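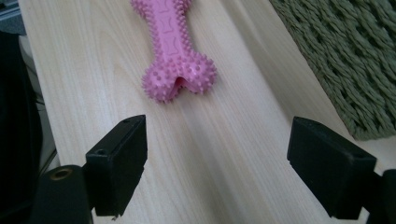
사진 1. 문의 제품: 분홍색 뼈 모양 고무 장난감

문의 번호 284
접수일: 1/23/20
제품: Maihi 개 장난감, Zistley 바구니
작성자: Natália Pešek

안녕하세요. 한국어가 모국어가 아니라서 표현이 이상하면 양해 부탁드립니다. 장난감을 바구니에 보관하면 작은 돌기가 바구니의 짜임에 걸립니다. 꺼낼 때 바구니도 같이 움직입니다. 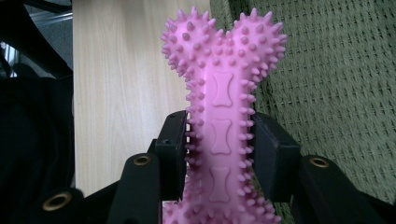

뼈의 양쪽 끝보다 가운데 부분을 잡는 것이 더 편합니다. 그래도 세 번 중에 한 번 정도는 걸립니다. 세척은 물로만 했고, 세제는 사용하지 않았습니다.

답변 (Bevan Kerslake): 바구니 안에 다른 물건도 같이 넣으십니까? 천 종류가 있으면 먼저 빼고 다시 해 보시기 바랍니다.
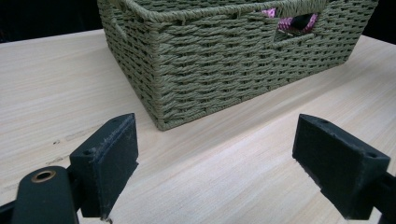
네, 평소에는 천도 같이 넣습니다. 말씀하신 대로 전부 빼고 장난감만 넣어 보았습니다. 다섯 번 넣고 꺼냈는데 한 번만 걸렸습니다. 바구니의 끈이 풀린 곳은 아직 찾지 못했습니다.

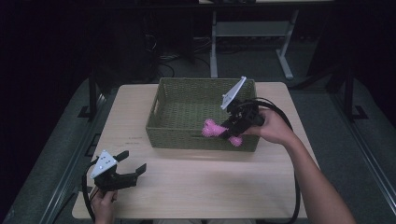

옆으로 끌지 않고 위로 똑바로 들면 더 괜찮은 것 같습니다. 바닥에 까는 얇은 판을 따로 구입할 수 있는지도 알고 싶습니다.

답변 (Bevan Kerslake): 바닥판은 2월에 입고 예정입니다. 문의 번호 216에 같은 내용이 있어서 연결해 두었습니다.

상태: 대기 중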